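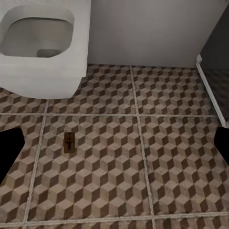 2 August 2021, Stoketport workshop, back bench

Long evening on Lurine, and a nice one, so I'm writing it up properly before I forget which changes I made and in what order. (I still can't work out what I did to the wrist offsets last time, and my own handwriting is no help at all.)

I've been working in the simulated bathroom, the one with the cube-patterned tiles. I know I grumbled about that floor when we first loaded it, but I've grown fond of it. All those beige and brown blocks look as if they're standing up off the ground, and the little brown rectangle we want picked up is in very much the same colours, so if the detector can cope there I shall feel a good deal happier about the real thing. The dark panel on the right is worth a thought as well: it seems to carry a faint echo of the tiles low down, and I'd like to know whether the floor mask creeps up into it.

Settings tonight, for whoever picks this up next:

- Dankwa board firmware left alone
- control loop slowed to 15 Hz
- fingers opened wider in the approach pose, so both tips stay in the wrist view
- approach height 325 mm, measured from the tile surface
- fresh Clotora config saved under its own name, old one kept

I ran 39 attempts from random starts and six of them failed. Four of the failures were the same old business of the arm choosing a cube on the floor and going for that instead, with great confidence, bless it. The other two stopped short because the planner thought the toilet was closer than it was. I think the collision shape is still the plain box I drew in a hurry in the spring, and it wants redoing with a rounded front.

One thing I'd like a second opinion on. The object lies nearer the left finger at the start of the approach, and I've been letting the wrist centre itself on the way down. It might be kinder to the motors on the real arm to do the sideways move first, up high where there's plenty of room, and then come straight down. It'll be slower, but we aren't in a race, and the shoulder bracket is only printed.

Still to do: redraw the toilet shape, try the plain white floor for comparison, and order more of the short M3 bolts. I've taken the last of them from the blue tin and left a note in the lid.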